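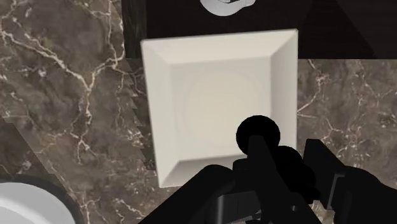 Brarkwood Official Forums > Play Policy > Proposals and Feedback

Thread: Proposed change to shared save rules in the Giraldo update

Posted by: verano_policy (Staff)
Started in February

Verano invites comment on a proposed change to shared saves in Brarkwood. Under the current rules, a co-op save belongs to the host account. When the host leaves the group or lets the account lapse, the remaining players lose access to the settlement and everything stored in it.

Under the proposal, any member who has logged at least 27 hours in a shared save may request a copy of it. The copy would include buildings, roads, stored goods and completed quests. It would not include the host's personal inventory or mounts. The host would be notified of the request and would have no power to refuse it.

The change is planned for the Giraldo update. Members are asked to state whether they play mainly as host or guest, and to keep replies to the subject of shared saves. Questions about the stamina changes should be posted in the combat section.

Reply 1
Posted by: lanternkeeper

I play mainly as a guest and I support the proposal. Our group spent most of last winter rebuilding Bamstead after the flood quest, and the host then moved to another game. The other three of us have had no access to the town from that time. We made a support request and were told, correctly under the rules, that the save was the host's to keep or delete.

I would ask staff to confirm whether the hour requirement will count time already played, or only time played after the update.

Reply 2
Posted by: oxcart_north

I must object to the proposal as written. I have hosted the same settlement for 660 hours. Guests come and go. A guest who joined for one season and mostly fished would qualify for a full copy of a town that I planned street by street, including the harbor and the covered market.

I accept that long-term partners have a fair claim. The requirement should be much higher, or it should be set as a share of the total time played in the save. The host should also be allowed to mark certain buildings as private designs that are left out of any copy.

Reply 3
Posted by: second_ferry

The previous reply treats a copy as if it were a loss. The host's own town remains exactly as it was. I do not see what harm is done if a former guest continues the same map in private.

I would also note that private designs would be difficult to apply in practice. Most buildings in a shared save have been touched by more than one player. In our town the mill was placed by the host, raised by me and roofed by a third member. The game records only the person who laid the foundation.

Reply 4
Posted by: oxcart_north

The harm is that copied towns are entered in the seasonal showcase. This has happened already with towns rebuilt by hand from screenshots. With an exact copy available on request, the showcase would become impossible to judge.

If Verano were to bar copied saves from the showcase, I would withdraw part of my objection. I would still want the hour requirement raised.

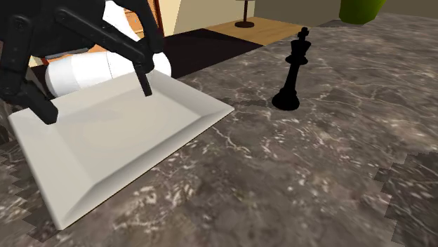
By verano_policy, Verano Player Policy Office - Staff reply, 4:15 p.m.

Thank you for the comments received so far. The following answers are provisional and may be revised before the update is released.

Time already played will count toward the requirement. The server has kept individual play records for every shared save made after the first expansion. Saves older than that have no individual records, and requests concerning them would be handled by support.

Copied saves would carry a permanent mark and would not be eligible for the seasonal showcase. This was our intention from the start, and the opening post should have said so.

We are not planning to offer private designs. As one member pointed out, the game does not keep enough information about who built what. A share-of-time rule is under review. Our concern is that a very active host would make it almost impossible for any guest to qualify.

Reply 6
Posted by: gravel_and_rye

I host one save and am a guest in two others. The showcase answer is welcome. My question concerns storage. Each account is limited to 300 storage crates, and our shared town has 131 crates on the host's side alone, most of them full of timber. If a copy arrives with all of its crates, what happens to a member who is already near the limit?

Goods should not be deleted without warning. The spring merge handled this badly - members logged in to find their overflow gone, and the notice was posted afterward.

Reply 7
Posted by: lanternkeeper

I agree with the point about crates. A short holding period would be enough, during which the owner of the copy could sell or discard goods but could not add any.

I would not support a share-of-time rule. In our case the host was online every evening, and none of us would have reached even a modest share, although we did a large part of the work on the town walls.

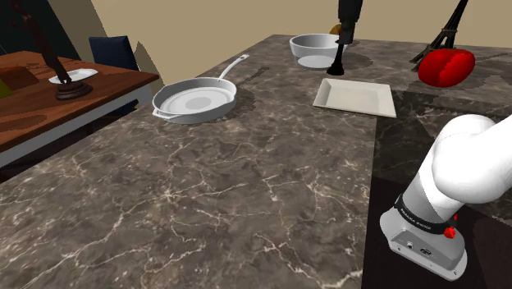 White robot arm beside the dark marble countertop.

Reply 8
Posted by: oxcart_north

With the showcase rule in place, I am prepared to accept the proposal on two conditions. The first is a higher hour requirement. The second is that a host be given time to finish or remove unfinished work before a copy is made. I do not wish to have a half-built bridge handed out under my town's name.

Reply 9
Posted by: second_ferry

The second condition could be used to empty the town before the copy is taken. Any waiting period for the host should freeze demolition and withdrawals from storage for as long as it lasts.

Reply 10
Posted by: verano_policy (Staff)

The crate limit and the waiting period have been added to the list of open items. A holding period for goods over the limit is considered workable. The freeze on demolition has been passed to the server team for an opinion.

The hour requirement remains open for comment. Members who favor a different number are asked to state it in their reply, together with the size of their usual group. The thread will stay open until the test build of Giraldo is available.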